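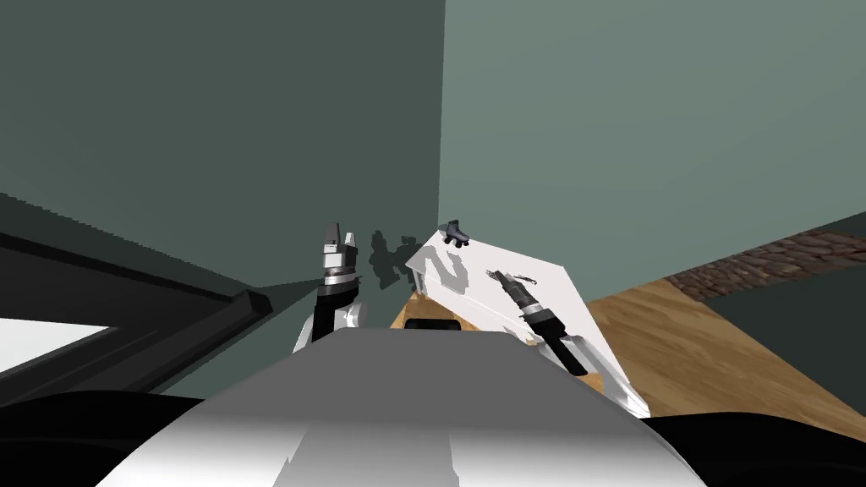 A gripper and its shadow.

30/03/2026

Quick one, I have to leave for the bus in a bit and I keep putting this post off.

Sleep. Again. Sorry to the people who came for the soup recipes.

So I stopped wearing the Bamitz band in January. I had 323 nights of scores on it. Every morning, before my feet hit the floor, I'd check the number to find out how I felt. 61 meant a bad day. Slept fine, felt fine, saw 61, felt awful by breakfast. My sister pointed this out last summer and I was pretty rude to her about it.

Anyway it's in the drawer now. With the dead batteries and the tape measure.

What pushed me was the class at the Colavdale clinic. Seven weeks, Tuesday evenings, plastic chairs, terrible heating. I nearly quit after the first one. I'd gone in hoping for pills or a special pillow and we got a paper diary and a talk about what time we get up. Hamisi Magesa ran it and he's very calm, drives you a bit nuts how calm. I told him I'd been awake since three and he asked what I did at three. Well, I lay there. Doing what? Doing sums. If I fall asleep now I get four hours, if I fall asleep now I get three and a half. He wrote that down and moved on to the next person!

But the sums were the thing for me. I'd been doing them for years.

The rules I took home, more or less:

Same wake time every day, weekends too. Mine is 6:15. I hate it.

Not in bed unless sleepy. Sleepy and tired are different, took me ages to get that. Tired is wanting the day to be over. Sleepy is reading the same line again and again.

If I'm awake and getting mad about it, get up. Sit in the armchair, low lamp, dull book. I'm on a history of canals someone left at my mom's. Very good for this.

Clock faces the wall. Phone charges in the kitchen.

The second and third weeks were horrible. I want to put that in becuase the leaflet kind of skips past it. They had me going to bed later than I was used to and I was a zombie. Cried in the parking lot at work over a shopping cart. Put salt in my tea. Would not have kept going if I hadn't already told everybody I was doing it – pride, mostly. Also don't do the later bedtime part off some blog, including this one, ask somebody who knows your health first. They asked us a whole page of questions before we started and one man was told to sit that part out.

Then a night in the middle of it all where I just slept. No reason. Then two bad ones. Then a few more okay ones.

Coffee. I still go to Kinyua on the corner, not giving that up, but it's before noon now and the small cup. The afternoon one was the hard one to drop. More about having a reason to leave my desk than the caffeine I think. I walk round the block in Rinddale instead and look in the window of the shoe repair place.

Magnesium, since two of you emailed. I took 400 mg for a while. Didn't notice anything. Upset stomach maybe. Finished the bottle and didn't buy more. Your doctor might say different.

Where I am now – some weeks good, some not. Last Thursday was a three o'clock night and I read eleven pages on locks and drainage and went back to bed and went to work the next day and it was an ordinary day. A year ago I'd have called in sick, or spent the whole day telling people how I'd slept.

I do miss the graphs a little. The little purple bars. Almost got the band out when I had a cold, just to see. Didnt.

Ok, bus. Soup next time, I've got a leek one that needs a photo.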